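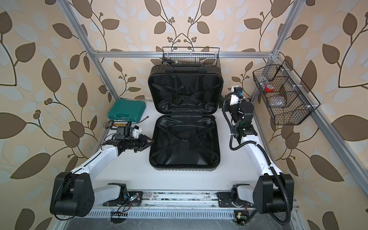
# Lornberg Suitcase: two-arm remote control demos

Status: usable, with complaints. Read the limits section before you train anything on this.

The set holds 320 episodes of two robot arms working on one hard-shell suitcase. Both arms were driven by a person through the Kilthorpe hand controllers. There are no scripted motions anywhere in it. The project page for Berisha, our training code, calls the result "general luggage handling." It is one suitcase on one table. Please don't repeat the phrase.

## What's in an episode

- Joint positions and gripper opening for both arms, logged at 50 Hz
- One video stream from the fixed camera over the table
- One video stream from each wrist camera
- A task label, typed in by the operator
- A pass/fail mark, also typed in by the operator

Those last two come from the same person who did the driving. We have no second opinion on most of them, so treat the pass marks as generous.

## Tasks

| label | start | goal |
|---|---|---|
| `open_flat` | case closed, lying flat | both halves open |
| `close_flat` | case open | halves together, zipper not included |
| `handle_grip` | case closed | one gripper holding the carry handle |
| `turn_flat` | case closed, any angle | case squared up with the table |

`handle_grip` is the hardest of them and has the worst labels. The handle sits down in a well, it's black, and so is everything near it. Operators had trouble judging depth from the wrist video and often went by the fixed camera instead. A policy that only gets the wrist stream is being asked to do something the people didn't do.
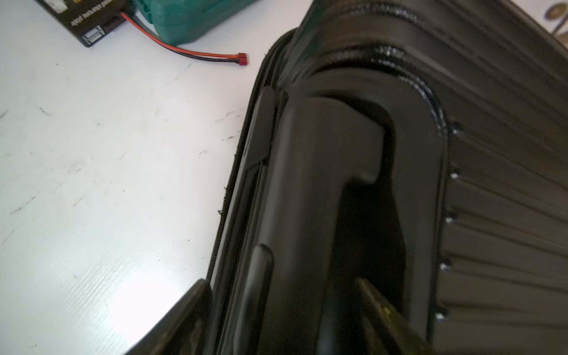

*Wrist camera, carry handle and its recess. Black finger, black handle, deep shadow.*

Some operators counted a grip as a pass once a finger was under the handle. Others wanted the handle to move. Both kinds are marked `pass`. If the difference matters to you, watch the videos and relabel.

## How the demos were made

One operator, two hand controllers, no force feedback. You can see the lack of it in the logs: the grippers come in, stop, back off, and come in again. Imitation learning will copy the backing off along with the rest. We tried trimming these pauses in February and made the policies worse, so the released files are untrimmed.

On the ribbed shell there isn't much to pinch. Most operators ended up pushing with the flat of a finger.
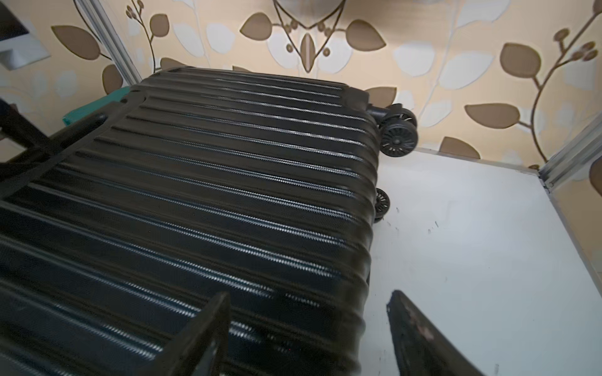 *Wrist camera, left finger against the ribs. The wheels are at the far end.*

Pushing works until it doesn't. With no contact sensing in the recordings, a light touch and a hard shove can look the same from the joint angles. We have not found a way around this using video alone, and I would be wary of anyone who says they have.

For `turn_flat`, operators were told to use both arms. Plenty of episodes have one arm doing the work while the other keeps it company. There is no field that tells you which is which. 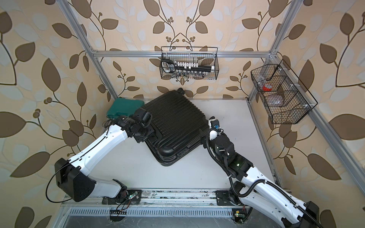
*Fixed camera, both grippers at the sides of the closed case.*

## Files

```
lornberg_suitcase/
 episodes/
 videos/fixed/
 videos/wrist_left/
 videos/wrist_right/
 labels.csv
 splits/ritico_v1.json
```

The Ritico split keeps 8 operators in training and leaves one out for testing. Use it. A random split puts the same person's habits on both sides and gives you a lovely number that means nothing.

Episode 2031 is not a typo. Numbering carried over from an older set and has gaps all the way through. Don't use the episode number as an index.

## Known limits

- One suitcase. A different shell or handle is out of scope.
- One room and one wallpaper. We never tested a policy against a plain wall.
- Wrist and fixed video can drift apart in long episodes. Check the timestamps.
- Failed attempts are kept, but operators sometimes dropped a bad take before saving it. The failure rate in `labels.csv` is therefore too low, by an amount we can't give you.

## Results

None are reported here. The early runs looked good on the case in its usual position, which says very little. If you publish numbers, state where the case started and who judged success.

## To do

- [ ] Second pass on `handle_grip` labels
- [ ] Field for which arm did the work
- [ ] Fix the drift check script, which still fails on Windows paths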